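November, workshop notebook. Continuing the coffee dye trials from the last few pages

Right, where did I get to. The second batch of linen came out of the bath this morning and I'm much happier with it than the first, which looked like something you'd wipe a bike chain with. Same grounds, same pot, same amount of water, so the change has to be down to the alum (or to me having scoured the cloth properly this time, which I'll admit I skimped on before).

For whoever picks this up after me, what I did was this. Scoured in washing soda and a squirt of plain washing-up liquid, slow simmer for an hour, rinse until the water ran clear. The scour water was the colour of weak tea, which always surprises me with cloth that looks clean. Then alum overnight, lid on, no heat. Then into the coffee, which I'd strained twice through an old pillowcase. Please strain it twice! Once leaves little gritty bits that sit in the folds and make dark freckles, and you won't see them until the cloth is dry and you've already told everyone how well it went.

Weights: 1,000 grams of spent grounds, and the pot filled to 2,000 ml past the low mark, same as last time. I want to keep that fixed until we've sorted out the mordant side of things.

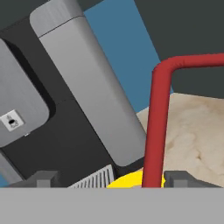 The grounds keep for a few days in the fridge with a lid on, but after that they go furry, and furry grounds give a greyer colour. I quite like the grey. It isn't what we promised for the Bevano cushions though, so anything with fluff on it goes in the tub marked GREY and we can play with that after the order's done.

Iron next. I dipped half of each strip in the iron water for a slow count of sixty and the difference is huge - the plain half is a warm biscuit sort of brown and the dipped half went straight to a cool, dark brown that's nearly black when wet. It dries a lot lighter. I've pinned the strips to the board by the sink with the dry side labelled, so please don't judge them off the wet ones still on the line.

Worry about the iron: it makes the linen feel harsher. I may be imagining it. I rubbed the two halves between my fingers with my eyes shut and guessed right every time, but I'd been handling them all morning so I'm hardly a fair test. Somebody else have a go, please. If it really is rougher, I'd rather use a weaker iron bath and dip for longer, and see whether that gets us the same dark without the scratchiness.

Tried a bit of the Trallville wool in the leftover bath since it was sitting there warm. Wool drinks it up, of course. Lovely deep toffee colour, no effort at all, very annoying when you've spent two weeks coaxing anything out of linen. I let it cool in the pot so it wouldn't felt. A tiny bit of felting on one end where I poked it too much with the spoon. My own fault.

I also dug out the old dye booklet, the 1,947 one (that's the number stamped inside the cover with a comma in it, so it's a stock number and not the year, and I've had that wrong in these notes for months). It has a page on bark and walnut that's useful for the order of doing things. It says to dye first and put the cloth through the iron afterwards, never both in one pot, and that fits what I'm seeing. The one time I put the iron in with the coffee the whole bath went to sludge and the cloth came out blotchy, with a tide mark right across the middle. I've kept that piece as a warning. It's folded up behind the scales.

Light test: strips are taped in the south window, half of each one covered with card. The first set has had two weeks and the plain coffee has faded more than I'd like. The alum ones are better, and the iron ones haven't shifted at all as far as I can see. That might settle it for the cushions, if they're going anywhere near a window. I'll leave the lot up for another fortnight before I write to Bevano about it.

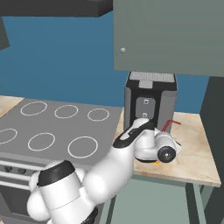 White robot arm reaching across the cooktop towards the dark countertop appliance.

Wash test, same strips again. Hand wash in cool water with the mild soap: a bit of brown in the first rinse, hardly any in the second, none in the third. I did one in the machine at forty as well to see what a normal person would do to it. It lost a fair bit. It went from biscuit to something more like old paper, still nice, but you'd notice if you had two cushions and only washed one. So a care label, definitely, and perhaps a wash here before we sew anything up, so the worst of the loose colour is gone.

Thread! I keep forgetting thread. If we sew with the white cotton it'll show at every seam, so I need to put a few skeins through with the next bath. Tie them loosely in a figure of eight, and tie them in more places than you think you need. I spent most of a lunch hour untangling the last lot and binned half of it anyway.

Jobs before the next bath:
scour the remaining linen, all of it in one go
check how much alum is left in the big jar and order more
new pillowcase for straining, the old one has a hole in the corner
wind the skeins
find the lid for the small pot

Bath going on at 9 tomorrow, so if you need the hob, get in early or wait until after lunch. And leave the wooden spoon with the red tape alone, it's the iron one and it'll spoil anything else you stir with it.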